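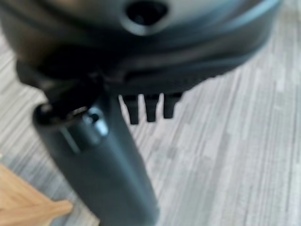
4. Setting up the wrist view in Plorkano

By now the arm moves, the gripper opens and closes, and you have a live picture in the Wrist pane. This is the section where it all starts to come together! You'll tell Plorkano what the wrist view is for, match its timing to the arm, and record your first clean episode. Have section 3 finished before you start, including the joint limits.

4.1 Matching the clocks

The planner needs to know where the arm was when each picture was taken. If the two streams drift apart, the policy learns to reach for places the gripper has already left.

1. Open Plorkano and choose Streams, then Timing.
2. Tick Wrist and Joint state. Leave Overhead alone for now.
3. Press Sweep. The arm swings the wrist left and right and comes back to its start pose.
4. Look at the two curves on the plot. They should rise and fall together, with the wrist curve trailing a little.
5. Press Fit offset, then Save.

CAUTION: Sweep moves the arm at full test speed. Clear the area first and keep a hand on the stop button.

Note: If the fitted offset is more than 50 ms, don't save it. Close any other program that is reading the wrist stream and run the sweep again. Si-woo Ra found that a preview window left open on a second screen was enough to throw the fit off, and we've all done it at least once.

4.2 Close-range mode

When the gripper comes in on something big, the object fills most of the wrist view and fine detail goes soft. A depth guess made from a view like that isn't worth much. Close-range mode handles this beautifully. It hands the last part of the approach over to joint state and gripper current, and uses the wrist view only for coarse shape and direction.

1. Go to Perception, then Close range, and switch it on.
2. Set Sharpness floor. Views that score below this number are treated as coarse. The default is fine for most floors and tables.
3. Set Fill limit. This is how much of the view one object may cover before the handover starts.
4. Jog the gripper slowly toward a test object and watch the label at the corner of the Wrist pane. It changes from FINE to COARSE when the handover happens.
5. Back away until it reads FINE again. Do this 2 times from different sides.

If the label flickers, raise Hold time one step. If it never changes, check that the object mask is turned on under Layers.

Tip: try something with a long handle and a dark, rounded body. Shapes like that are great practice, as the mask likes to split them into separate pieces where the parts join. Turn on Merge touching masks and watch them snap into one. It's a lovely thing to see the first time.

CAUTION: Don't lower Sharpness floor to zero to get rid of the COARSE label. The planner will then trust every view, smeared ones included, and may push into the object.

4.3 Recording a test episode

1. Choose Record, then New episode, and type a task name. Use plain words, for example "grip handle".
2. Press Start and drive the arm with the leader handles.
3. Press Stop when the gripper is clear of the object.
4. Open the episode in Review and drag the slider through it. Coarse stretches are shaded along the timeline.
5. Press Keep or Discard.

Keep the episodes with shading in them. The training script gives coarse views a lower weight on its own, and a policy that has only met crisp views gets lost as soon as it moves in close.

Error 568 (stream gap) in Review means pictures were dropped during recording. Discard the episode, restart the wrist stream and record it again.

Section revised 18/11/2023 by Genowefa Tomaszewski and Jericho Sison. Continue with section 5, Training your first policy.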